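1/ Notes on our grasp-retry result, Apr 10, 2025. Policy: Hodex, fine-tuned on 400 teleop demos. Test: 393 tabletop pick trials, one arm, fixed side camera.

2/ Clutter set below. Small yellow object, apparently toy fruit, next to a black block, with a bowl, cup, bottle and sponge as distractors. Close neighbors are the hard case.

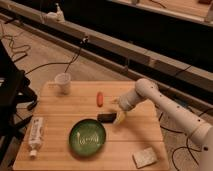 3/ Baseline failed 32 trials in this set. Adding a retry head cut that to 30. Within noise, so we don't claim a gain.

4/ Next: wider start poses. Dilek Yalçınkaya is rerunning the baseline with new seeds.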